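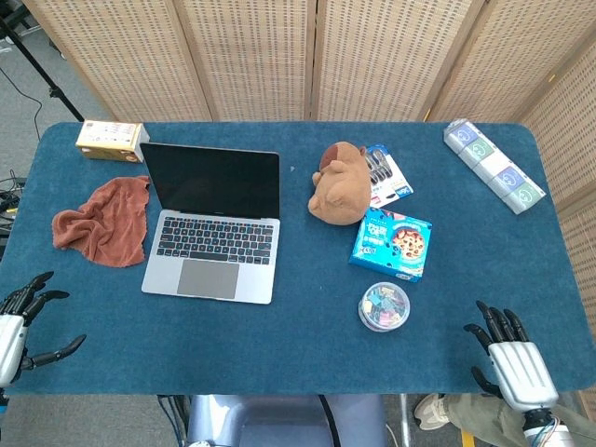
Edgardo Pascual had taught 612 folds before he was asked to teach the laptop. He sat in the next room in Ondbridge with the gloves on and the headset pressing his forehead, and when he opened his left hand, the black fingers opened over the table. The task was simple: close the lid, then put the brown towel on top. But the towel lay so near to the keyboard that every time he reached for the lid he thought of his mother, who covered the television with a cloth each night, as if it could catch cold.

"Slower," said Hannelore Pichler in his ear. "It learns your hurry also."

He moved slower. The right hand he kept quiet, fingertips down on the blue felt, the way she had shown him in May. With the left he pushed the lid. It came down, and stopped, and he pushed again with the thumb.

"Keep that one?" he asked.

"You hesitated."

"Yes."

"We keep it. Five more, and then you eat."

He lifted the lid again for the next one. In the dark screen he looked for a face, his habit, although he knew it would not be his. His mother used to check the cloth two times before she slept. He had never asked her why. He put his thumb on the edge of the lid and waited for Hannelore to say go.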